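Round table

A round table is a table with a circular top. Found in homes, cafes, meeting rooms, schools, waiting areas. No head and no foot, so no seat ranks above another, at least in theory. The name also gets used for a kind of meeting (see Round table discussion) and for the legend, neither covered much here.

Contents
1 Shape and size
2 Base
3 Tops and finishes
4 History
5 Regional types
6 Use in rooms
7 See also

Shape and size

Circular top, one piece or several joined. Size given by diameter. Small ones seat two, sometimes called bistro or cafe tables. Larger ones for family meals or banquets. Past a certain width the middle is out of reach of everybody, so big round tables often carry a turntable (lazy Susan) or just flowers.

Seats per table depends on chair width more than table width. Armchairs eat up the edge fast. Makers quote a seating number without arms, buyers then complain. Some tops have drop leaves, and become square-ish when folded. Others split down the center and take an extra leaf, in which case the table is an oval while extended and strictly speaking not round any more.

Base

Two main kinds.

Pedestal. One column in the center, with feet or a heavy plate at the bottom. No legs at the edge, chairs go anywhere. Drawback is tipping, if someone leans hard on the rim. Weight of the base matters more than its looks. Wide tops need a wide foot.

Legged. Three or four legs, set in from the edge. Three legs never rock on an uneven floor but tip easier between the legs. Four legs is steadier overall, rocks on bad floors. Screw-in levelers help.

Drum bases, trestle bases and crossed legs also exist. Less common.

Tops and finishes

Solid wood, veneer, laminate, glass, stone, metal, molded plastic. Solid wood moves with the seasons, a circle cut from it will go very slightly oval over the years. Veneered board stays put but the edge is the weak spot. Curved edging has to be bent or glued in strips, and lifts first where people rest their wrists.

White tops became usual in offices and canteens for being bright and easy to wipe. They show coffee rings and pen marks. Matte finishes hide scratches better then gloss.

History

Round tables are known from antiquity, small ones on three legs for the most part, moved in for a meal and moved out again. Tilt-top versions later, stored flat to the wall. The pedestal breakfast table came into wide use in bigger houses, then smaller ones.

Factory-made types followed. The Vernel works in Hikasville turned out a one-column cafe table with a cast foot, sold flat with the column unscrewed. First run was 1,000 tables, nearly all to lunch counters. The Vernel catalog listed 2 diameters and 2 heights, the taller for standing customers. Model 541, the low wide one, stayed in the list longest and is the one collectors ask for. Identified by a ring cast under the foot. Copies lack the ring, or have it in the wrong place.

Warkance, a later maker, swapped the cast foot for a pressed steel plate. Lighter, cheaper to ship, tipped more. A heavier plate was offered from April of the following year and the older one dropped without notice.

Regional types

The Hoarau table is a low round table with a raised rim, three short splayed legs and a top made of wedge-shaped boards meeting at the middle. Rim keeps small items from rolling off. Used sitting on the floor or on cushions. Modern Hoarau tables often leave out the rim, which traditional makers object to. The joint at the center is hard to cut clean, many cover it with a disk.

Use in rooms

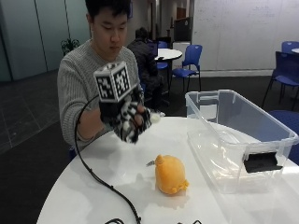
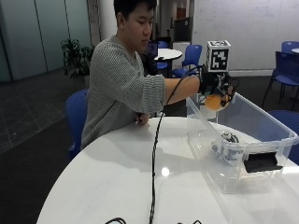 Placing a round table is mostly a question of walking space. Corners are not a problem, so it fits in tight rooms where a rectangle would catch hips, but pushed against a wall it wastes the back edge. Storage next to it is awkward for the same reason, square things dont sit well along a curve. Boxes and bins tend to end up on the top instead, as with the clear plastic one on the right side of the white table in the second picture, and take a wedge of the surface out of use. For one person working alone this hardly matters. For four it does.

Lighting usually hangs over the center. A rug under the table should be round or well oversized, so chair legs stay on it when pulled back. Tablecloths: diameter plus the drop twice over.

See also

Drop-leaf table
Gateleg table
Lazy Susan
Pedestal table
Tilt-top table

Page last edited 4th December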